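Oct 21, 2020

The Year We Finally Got Real Internet (and What I Did With It)

I have been meaning to write this one since the leaves started turning, and now most of them are on the ground, so I suppose I'd better get on with it. If you've been reading for a while you'll know that our corner of Gavley has had what I would kindly call occasional internet. It came when it felt like it. It left when it rained. For years I wrote these posts in the evening, saved them to the desktop, and then got up early to send them off before the rest of the road woke up and started checking the weather.

Well, we are connected now! Properly connected, with a cable that comes up the hill from the Grodamthorpe road and a little light on the wall that stays green. I keep looking at it when I walk past with the laundry.

It started with Rochelle Bolger, who lives at the bottom of the hill where the old dairy used to be. She had two teenagers doing school from the kitchen table this spring, and one evening the three of them sat in the car outside the Grodamthorpe library until nearly ten o'clock so that her daughter could turn in a biology project. The library was closed, of course, but the signal still reached the parking lot. She told me about it over the fence, and she wasn't even complaining, she was just explaining why I'd seen her headlights so late. I went indoors and thought about it all through supper.

So she and I wrote a letter. It was too long (I wrote the first half) and then it was much shorter (Rochelle fixed it), and we carried it from house to house with our masks on and stood well back on people's porches. We needed 200 signatures for the company to send someone out to look. We ended up with 303, and I learned more about my neighbors in those two weeks than I had in all the years before. I learned who bakes on weekday mornings. I learned that the yellow house past the creek has a parrot, and that the parrot can do the sound of a dial-up modem, which tells you how long it has been living there.

The company we went with is called Plenda. They quoted us 127 dollars a house for the hookup, and there was a fair bit of grumbling about that, some of it from my own husband, who has never in his life paid a bill without reading it aloud first. But people came round. A few families quietly covered it for a few others, and I won't say any more about that because they wouldn't like it.

Then there was the waiting. All summer long, the waiting. I planted beans and pulled them up again. We had trucks, and then no trucks, and then one truck with a very nice young man in it who was lost and wanted Villanueva Lane, on the other side of the valley altogether. I gave him lemonade and drew him a map on the back of a seed packet. They were going to dig along the church side, and then they found a water main, and then they were going to dig along the other side, where there are three enormous maples that I would have chained myself to. In the end the line went up on the poles and all the maples are still with us – orange as anything this week, too.

The equipment part was a complete mystery to me. I had always pictured the internet as a sort of mist. Ewan Ruddock, who ran the wiring at the high school before he retired, very patiently put me straight. He says that somewhere along the way there is nearly always a switch, a long metal box with a row of little sockets, and that each cable gets its own socket and the box sorts out who gets what. I said it sounded like the old telephone exchange where my aunt worked, and he said that was close enough for a Gavley conversation. I have decided to take that as praise.
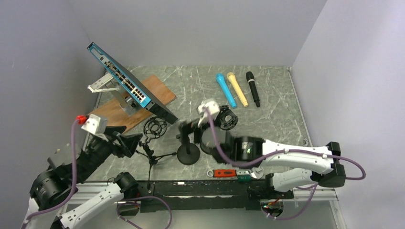 A network switch with its rows of ports.

Anyway, on to what I've done with all this speed. The first thing was a video call with my sister, and for the first time we saw each other's faces move at the same time as the words came out. We both cried a little and then she told me I needed a haircut. The second thing was the photographs. I have up to 3,000 of them on an old computer in the back bedroom, going back to when the boys were small, and I've been sending them off in batches to the family. My younger son called to ask why on earth I had sent him eleven pictures of the same birthday cake. It was a very good cake! It was shaped like a tugboat and I was up until midnight with the frosting.

The third thing, and this is my favorite, is that our book group has started up again on screen. We had let it lapse in March and I missed it more than I expected to. We lost one member for ten minutes last time and it was only that she'd gone to let the dog out. Another of us has not yet found the way to turn herself right side up, and we've all gotten used to tilting our heads. We're reading a great fat novel about lighthouse keepers that I'm only halfway through, so please don't tell me what happens to the sister.

Rochelle's girl got an A on the biology project, by the way. And her mother tells me the car hasn't been out past supper since the line went live.

I do have a favor to ask before I go. If you're on our hill and your light is blinking instead of steady, Ewan says to unplug the box by the wall, make yourself a cup of tea, and plug it back in when you've finished drinking it. If that doesn't help, leave a note in my mailbox and I'll pass it along to him. And if anyone has a spare copy of the lighthouse book, we have two new people joining in and the library's waiting list is a mile long.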